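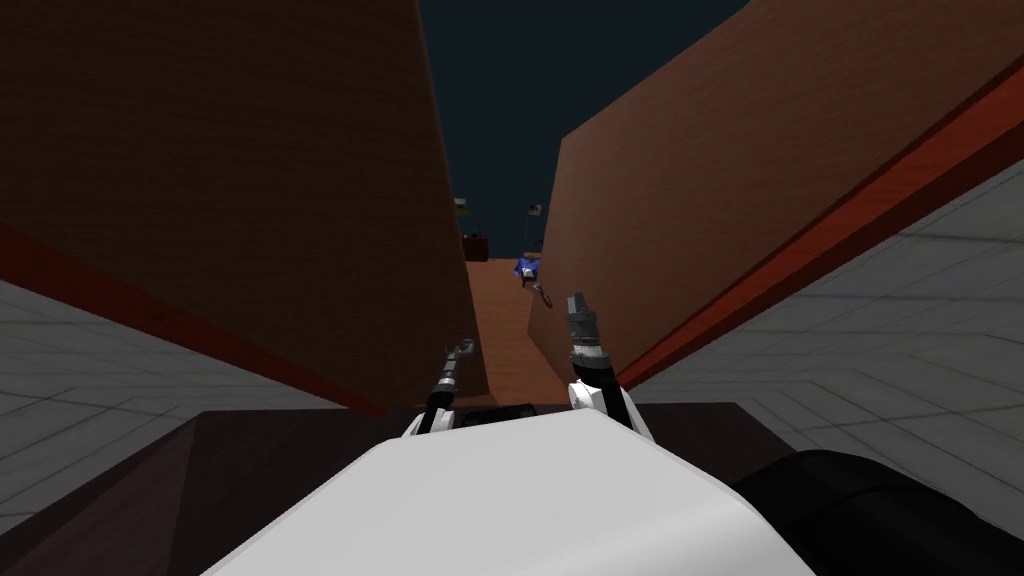 Leitura: 3 min

Checklist de segurança: passagem de porta com dois braços, depois da falha
Última atualização: abril

Oi, gente. Esta é a lista que passei a usar no simulador do projeto Mirkero depois do susto com a porta, com os meus comentários em cada item. Quem tiver pressa pode ler só os resultados, mas os comentários são a parte boa (eu acho, pelo menos!).

Resumo do que deu errado: na execução 823, o robô tinha que atravessar a porta dupla com as pinças à frente do corpo. O braço direito recebeu um comando de extensão antes de o corpo terminar de alinhar, a pinça encostou na folha direita e o controlador, em vez de parar, empurrou. Empurrou por 11 segundos, até a Adesuwa Igwe cortar a execução na mão. Foi em simulação, ninguém se machucou, mas o mesmo código ia para o robô da Grostside na sequência, e aí a conversa seria bem outra.

1. Parada por contato ligada nos dois braços
Resultado: REPROVADO na primeira passada, OK depois da correção.
Comentário: estava ligada só no esquerdo. Alguém copiou a configuração de um teste de um braço só e o direito ficou sem limite nenhum. Confiram os dois, sempre, mesmo que o painel mostre tudo verde. O painel lê o esquerdo e repete, que beleza.

2. Pose de travessia
Resultado: OK com ressalva.
Comentário: o braço direito vai mais alto que o esquerdo, com a pinça quase na vertical. Para pegar objeto é ótimo, para passar em porta eu não gosto. Na vista da câmera a pinça direita aparece por cima da parte de baixo da folha, e só por essa vista não dá para saber se tem folga ou se já encostou. Usem o sensor de distância, não o olho. Eu mesma jurei que estava livre!

3. Pinças fechadas antes de entrar no vão
Resultado: pendente.
Comentário: a esquerda costuma ficar um pouco aberta, com a ponta em gancho virada para a direita. É o tipo de coisa que engancha em puxador, moldura, cortina, o que tiver. Pedi à Hauwa Fashola para colocar o fechamento como condição de entrada. Enquanto isso não entra, fechem no comando manual.

4. Alinhamento do corpo com o vão
Resultado: OK.
Comentário: tolerância de 2 graus. Antes era maior e funcionava "quase sempre", frase que eu não quero mais ler em relatório nenhum.

5. Ordem dos comandos
Resultado: REPROVADO, corrigido, repetir o teste.
Comentário: o miolo do problema está neste item. O módulo Cloltov mandava estender o braço assim que via o alvo lá no fundo do piso, sem perguntar se o corpo já tinha passado. Agora ele espera a confirmação. Rodei 226 travessias com a correção e não tive contato com a porta em nenhuma, mas todas com as folhas na mesma posição, então falta variar o ângulo antes de eu assinar.

6. Objetos pequenos do outro lado
Resultado: OK.
Comentário: tem coisa azul, tem um negócio comprido que parece uma raquete, tem um armarinho escuro ao fundo. A "raquete" aparece sobreposta à borda da folha direita e eu desconfiei que o detector juntava as duas coisas numa só. Fui olhar o registro e não juntava. Fica a anotação para quem mexer no detector depois.

7. Contraste das superfícies escuras
Resultado: atenção.
Comentário: a folha esquerda é de um marrom tão escuro que o veio da madeira mal se vê. A estimativa de borda oscila mais desse lado. Não causou a falha da 823, mas eu reduziria a velocidade até alguém da Ekwueme olhar isso com calma.

8. Botão de corte acessível a quem acompanha
Resultado: OK.
Comentário: sem a Adesuwa atenta, os 11 segundos teriam sido bem mais. Quem acompanha não sai para buscar café no meio da travessia. Estou falando de mim também, viu?

Situação geral: NÃO LIBERADO para o robô real. Faltam o item 3, a repetição do item 5 com as folhas em outros ângulos e uma resposta sobre o 7. Quem rodar algum desses testes, anote o resultado embaixo do item e me avise, que eu atualizo a lista no mesmo dia.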